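Ticket 41-7: Breaker for kitchen counter circuit trips when oven is on
Site: Wiritz building, second floor
Opened by: Raymonde Friesen
Assigned to: Valtteri Kauppinen
Status: Waiting on part
Opened: October 29, 2023

Raymonde Friesen
The breaker marked C4 in the hall panel keeps tripping. It has gone 4 times since I started writing it down. Every time, the toaster oven was on. The kettle was on for two of those, maybe three. Lights stay on, fridge stays on. I reset it each time and it held until the next use.

Valtteri Kauppinen
What else is on C4? The panel sheet says "counter + spare" and I don't know what the spare is. Also, does it trip right away or after a few minutes?

Raymonde Friesen
After a few minutes. I don't know what the spare is either. Enikő may know, she was here when Mabula did the wiring.

Enikő Fekete
The spare is the outlet behind the copier in the next room. It was put in for the old water cooler. There is a space heater plugged into it now.

Valtteri Kauppinen
OK. Please unplug the heater and leave it unplugged. Run the oven alone for 20 minutes, then again with the kettle. Post the results.

Raymonde Friesen
Heater unplugged. Oven alone: no trip. Oven plus kettle: tripped at 7 minutes.

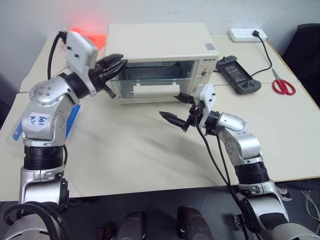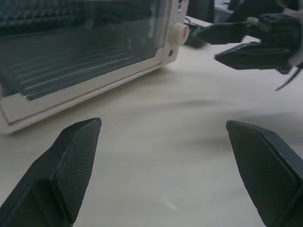
Toaster oven (first photo) and tabletop (second photo), Wiritz.

Valtteri Kauppinen
Thanks. Oven and kettle together are too much for that circuit. The heater made it worse. I checked the panel this afternoon and the breaker itself is warm and loose on the bar, so I want to replace it too.

Miroslava Lysenko
Can the kettle move to the outlet by the door? That one is on C6.

Valtteri Kauppinen
Yes. C6 only has the hall clock and the door buzzer on it.

Raymonde Friesen
Kettle moved. No trips so far.

Valtteri Kauppinen
Breaker ordered through Flundum, expected in November. Velimir Begović will fit it, power to the second floor will be off while he does. Heater stays off C4 until then. Panel sheet still needs correcting – C4 should read "counter + copier room outlet."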